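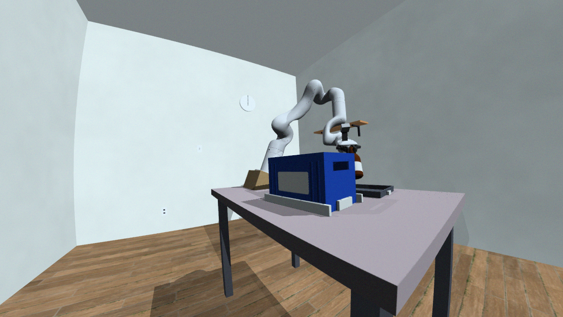
Figure 1. The arm holding a bottle beside the blue crate in our simulated room.

Collecting Demonstrations for the Bottle Task
Project report, Dreltau group
24 October 2019

1. Goal
We wanted a set of examples that a learning system could use to copy a simple job: pick up a bottle and put it in a crate. All of the examples were made in simulation. We did not have time on a real arm, and a crash in simulation costs nothing but a restart.

2. Setup
The room was built in Fernus, the simulator used in our course. A crate and a tray are on the table, and the arm holds a bottle. Pale barriers sit low around the crate because in our August tests it slid whenever the gripper touched the rim.

3. Collection
Each example was recorded by a student steering the arm with a hand controller. The bottle's starting position was changed before every run. We logged joint angles, gripper state and two camera views. A run was stopped after 90 seconds and thrown out if the bottle was not in the crate by then.

We kept 2,000 runs. Three students did the steering, and their styles differ. One lifts the bottle high before moving sideways, while the others pass close to the crate wall. We left both styles in the set and marked each run with an operator number.

4. Problems
The tall crate hides part of the bottle from some angles, so the second camera was moved twice. Runs made before the last move are stored in a separate folder and should not be mixed with the rest.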